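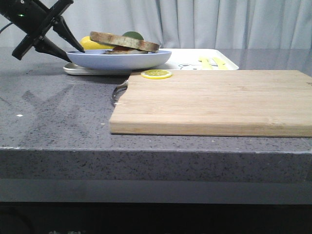
Bamboo boards are now the standard at all the sandwich stations in the Plendden lunch kitchen, replacing the thin plastic sheets we used through last winter. They are heavier and they don't slide when you lean on a knife. The layout at each station has changed too. The large board lies flat at the front of the counter, with the white tray behind it, and the plate goes up on the tray. A sandwich on a light blue plate sits well back from the knife that way, and a lemon slice can stay in the corner of the board until somebody needs it.

The kitchen made 2,970 lunches last season. The target was 3,000, so we came up 30 short, mostly in the two weeks when the Neves building had no water. We are keeping the same target for this season, which opens in November.

The new boards came from Uta, the restaurant supply store, which sold us 20 of them at its trade price. Sixteen are in use and four are on the top shelf in the dry store. Please don't take one of the four unless a board has split or warped. If you do take one, write it on the sheet inside the door.

Caring for the boards

Wash by hand in warm soapy water and dry right away with a towel. Stand the board on its long edge overnight. Do not put it in the dishwasher, even on the short cycle. Two boards went through in the first week and one of them has already opened along the front edge, where you can see the layers.

Once a month the boards get a coat of food-grade mineral oil. A bottle is kept under the sink at the Neves end. Wipe it on after closing, leave it overnight and wipe off what's left in the morning. It takes very little oil, and a board that feels sticky has had too much.

For smells, cut a lemon in half and rub it over the board with coarse salt, then rinse. Onion comes out on the first try. Garlic can take two.

Putting the sandwiches together

We still get sandwiches that fall apart between the counter and the table. The usual cause is wet filling against the bottom slice. Spread the bottom slice to the edges, put the filling on that, and lay cucumber or other slippery things near the top, patted dry first. Set the top slice on last and press it once with a flat hand.

If the top slice leans over to one side on the plate, it can go out as it is. If it leans on a sandwich that will be wrapped, straighten it first – the paper won't hold it.

Wrapped lunches go to Vader in the van at 11:15 a.m. They should be in the crates by 11. We have 500 sheets of wrapping paper left from the spring order and more has been ordered, so there is no need to bring your own.

Tray liners have been discontinued. The trays have a raised lip that keeps crumbs in, and they can be wiped down between batches.

Print this page | E-mail this page

Comments (4)

mustardfirst: Can we use walnut oil on the boards? I have a full bottle at home.

Plendden kitchen: Please stick with the mineral oil. We have people with nut allergies at every lunch.

vanride: The 11:15 time is tight with the roadwork on the Vader side. Could crates be ready at 10:45 until it's done?

Lower Street: Glad the plastic sheets are gone. Is anyone using the old ones? I'd take a couple for the potting bench.

Get the Plendden newsletter by e-mail. Enter your address to sign up. You can unsubscribe at any time.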